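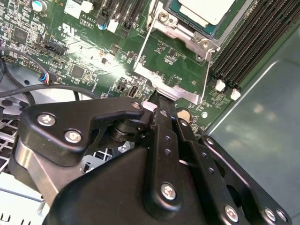 4. Aufnahme am offenen PC-Gehäuse (Aufgabe "Sockelhebel", Methode Strachan)

Stand: 2. November 2020, B. Esfahani. Ergänzungen bitte direkt an mich, nicht in die alte Kopie auf Pumstead schreiben.

Voraussetzung: Abschnitt 3 (Handauge-Kalibrierung) ist durch und gespeichert. Sonst zurück.

4.1 Vorbereiten

1. Gehäuse flach hinlegen, Seitenwand ab, Netzkabel gezogen. Anschlag an die markierte Ecke der Platte schieben.
2. Lose Kabel aus dem Bereich zwischen Sockel und Speicherbänken wegdrücken. Nicht abstecken, die Steckerpositionen gehören zur Aufgabe.
3. Erdungsband an Greiferplatte UND Gehäuse.
4. Schrauben am Greifer nachziehen, vor allem am Drehgelenk. Von Hand, Inbus, kein Akkuschrauber.
5. Fernon starten, Profil "board_offen" laden. Warten bis beide Anzeigen grün.

Achtung: Der Prozessor bleibt im Sockel. Bei offenem Sockel liegen die Kontakte frei, ein Treffer mit dem Finger und das Board ist Schrott.

4.2 Anfahren

1. Greifer in Position A, Finger geschlossen.
2. Freifahrt bis über den Sockelrahmen. Geschwindigkeit auf Stufe 2, nicht höher.
3. Langsam absenken, schräg von unten kommend, Fingerspitze zeigt zum Sockelrahmen. Abstand zum Seitenblech im Auge behalten, das breite Gehäuse vom Greifer schlägt dort gern an.
4. Kontakt suchen knapp unterhalb des Rahmens. Kraftwert ablesen, muss stehen. Springt er: hoch, neu anfahren.
5. Kontaktpunkt mit "Setzen" übernehmen. Ander schreibt ab jetzt mit.

Hinweis: Das Handgelenkbild zeigt den Greifer immer mit, der verdeckt viel vom Board. Ist so gewollt, die Maske wird erst in der Auswertung abgezogen. Kamera nicht verdrehen um mehr zu sehen!

Hinweis: Blendung auf der grünen Fläche macht der Tiefenschätzung Probleme. Lampe seitlich stellen, dann Testbild. Leichter Glanz geht, ausgefressene Stellen direkt am Sockel nicht.

4.3 Aufzeichnen

1. Pro Durchgang 300 Bilder. Ander stoppt selbst.
2. Am Ende Label vergeben: Kontakt / Fehlkontakt / Abbruch. Bei Unsicherheit Abbruch.
3. Zurück auf Position A, Gehäuse neu anlegen, leicht verdreht. Winkel ins Protokol eintragen.
4. Wiederholen bis der Satz mit 1000 Durchgängen voll ist. Muss nicht am Stück sein, aber nach jeder Pause 4.1 ab Schritt 4.

Vorsicht: Speicherbänke und ihre weißen Riegel sind Sperrzone. Im Profil eingetragen — aber nur für dieses Board. Anderes Board, neue Sperrzone zeichnen, vorher nichts bewegen.

4.4 Was wir damit vergleichen

Strachan lernt den Kontaktpunkt aus dem Handgelenkbild allein, ohne Kraftwert. Die Kraft dient nur als Referenz fürs Label. Im Vorlauf lag der Fehler bei verdrehtem Gehäuse deutlich höher als bei geradem, daher Schritt 3 oben. Ob mehr Winkel reichen oder ob wir eine zweite Ansicht brauchen, ist offen. Gregor Skinner rechnet das im Januar, bis dahin keine Zahlen rausgeben.

4.5 Fehler

Kraftwert driftet — Nullabgleich in Position A, Greifer frei in der Luft.
Fernon meldet "Sperrzone" obwohl weit weg — Anschlag verrutscht, Gehäuse neu anlegen.
Finger hängt am Hebeldraht — Not-Halt, Finger per Hand lösen. Nicht zurückfahren lassen, sonst verbiegt der Draht. Durchgang als Abbruch labeln.
Bilder fehlen im Ordner — Platte voll, Rohdaten auf den Server schieben und dann erst weiter machen.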